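기다리는 사람들

17/04/2020

지난주에 저는 뉴스를 너무 많이 읽었습니다. 아침에 일어나면 먼저 전화기를 보고, 밤에도 침대에서 다시 보았습니다. 제 한국어 공부를 위해서 한국 신문도 읽으니까 같은 소식을 두 나라 말로 두 번 읽게 됩니다. 그런데 두 번 읽어도 제가 알고 싶은 것은 잘 나오지 않았습니다.

제가 알고 싶은 것은 바다에 있는 배에 대한 것입니다. 스탐네스(Stamness)라는 화물선이 2월부터 항구에 들어가지 못하고 있습니다. 배에는 선원이 121명 있습니다. 처음에는 배에 있던 261명 중에서 일부가 내릴 수 있었지만, 그 다음에 항구가 닫혔고 남은 사람들은 계약이 끝났는데도 집에 갈 수 없습니다. 신문에는 배의 이름과 숫자만 짧게 나왔습니다.

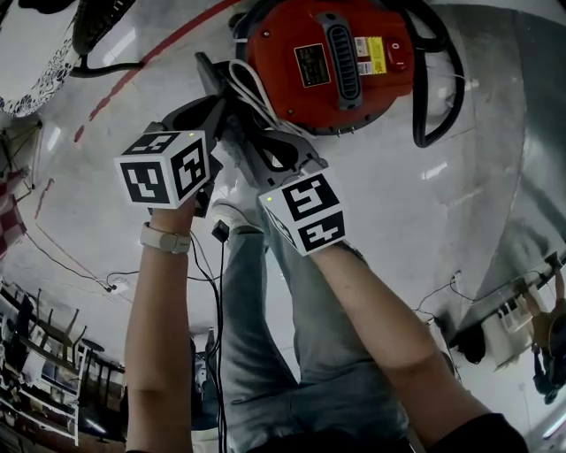
제가 이 일에 관심을 가지게 된 것은 친구 칼릴 답바스 때문입니다. 칼릴의 사촌이 그 배의 주방에서 일합니다. 사촌은 인터넷이 될 때만 메시지를 보냅니다. 어떤 날은 한 줄이고, 어떤 날은 아주 깁니다. 긴 메시지에는 주로 음식 이야기가 있다고 합니다. 신선한 채소가 먼저 떨어졌고, 그 다음에 커피가 떨어졌습니다. 쌀은 아직 충분하다고 합니다.

칼릴은 여러 나라의 대사관에 편지를 썼습니다. 답장은 한 곳에서만 왔는데, "상황을 주의 깊게 보고 있습니다"라는 문장이 있었습니다. 저는 이 표현을 사전에서 찾아보지 않아도 알 수 있었습니다. 제 모국어로도 똑같은 문장을 여러 번 읽었기 때문입니다.

법을 공부한 실비아 젤레나코바 씨에게, 아니 죄송합니다, 실비아 젤레나크 씨에게(저는 이 성을 항상 틀리게 씁니다) 전화로 물어보았습니다. 누가 이 사람들에 대해 책임이 있습니까? 대답이 생각보다 복잡했습니다. 배의 깃발은 한 나라의 것이고, 회사는 다른 나라에 있고, 선원들을 모집한 나자르(Najjar)라는 사무소는 또 다른 나라에 있습니다. 항구의 나라까지 세면 모두 4개 나라입니다. 실비아 씨는 각 나라가 다음 나라의 결정을 기다릴 수 있다고 설명해 주었습니다. 저는 전화를 끊고 종이에 그림을 그려 보았는데, 화살표가 동그라미처럼 되었습니다. 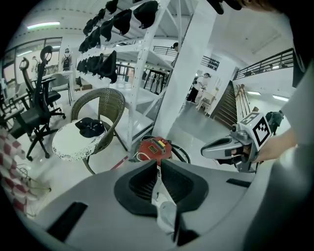
기자들에게도 쉬운 일은 아닐 것입니다. 배에 올라갈 수 없고, 선원들은 이름을 말하는 것을 무서워합니다. 다음 계약을 받지 못할 수도 있으니까요. 비르게르 셸브레드라는 노르웨이 사람이 자기 블로그에 이 배의 위치를 매일 기록하고 있습니다. 기자가 아니고 퇴직한 항해사입니다. 저는 지금 신문보다 그분의 기록을 먼저 봅니다. 어제는 배가 5해리 남쪽으로 움직였다고 썼습니다. 왜 움직였는지는 그분도 모른다고 합니다.

저는 정치를 잘 아는 사람이 아닙니다. 항구를 닫은 결정에도 이유가 있었을 것이고, 항구 도시에 사는 분들의 걱정도 이해합니다. 하지만 육지에서 두 주일 동안 격리한 후에 비행기를 태우는 방법은 왜 안 되는지, 아직 설명을 찾지 못했습니다. 혹시 읽으신 분이 있으면 댓글로 기사를 알려 주세요. 한국어 기사이면 제가 천천히 읽겠습니다.

어젯밤에 칼릴이 사촌의 새 메시지를 보여 주었습니다. 갑판에서 축구를 하다가 공이 바다에 빠져서, 지금은 천으로 만든 공을 쓴다고 합니다. 칼릴은 이번 주말에 대사관에 다시 편지를 쓸 것입니다. 저는 문법을 고치는 것을 도와주기로 했습니다.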